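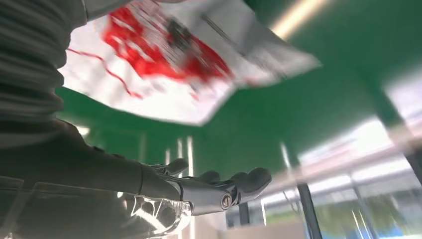 White sheet with red print, fluorescent strip on the ceiling.

4 min read

Section 3 — Setting up the Jadmont label printer

Before you start: clear a flat spot, 16 inches deep at least. Keep it out of direct sun, the labels curl.

1. Lift the lid. Both side tabs at once, dont force one.
2. Drop the roll in, print side up. Jadmont 602 rolls only. Older Morton rolls jam.
3. Feed the loose end under the gray bar until it clicks.
4. Close lid. Press FEED twice.
5. Plug in the cable LAST. Wait for the steady light.

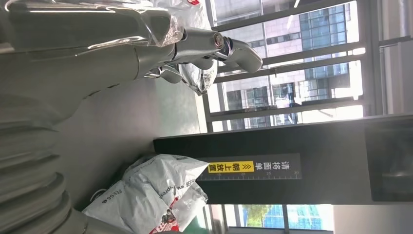 Spare rolls need to stay sealed until the day you load them. Once open, use within 19 days or the glue goes tacky at the edges. Clear film crinkles and throws back bright white glare, same as the piece in the picture, so tilt the pack to read the date code through it. Crumpled silver bags are fine to reuse for part rolls — press the air out, fold the top over, tape it.

CAUTION: Print head stays hot after a long run. Wait before cleaning.

6. Print a test label. Faint on one side? Reseat the roll, go back to step 3.
7. Set the counter to zero. Clean the head every 1,200 labels, dry cloth, no sprays.

Note: blinking light after step 5 means the lid isnt shut all the way. Still blinking — ask Slamet Chong at the Prendville desk, mornings before 11.

Shares 7 · Comments 2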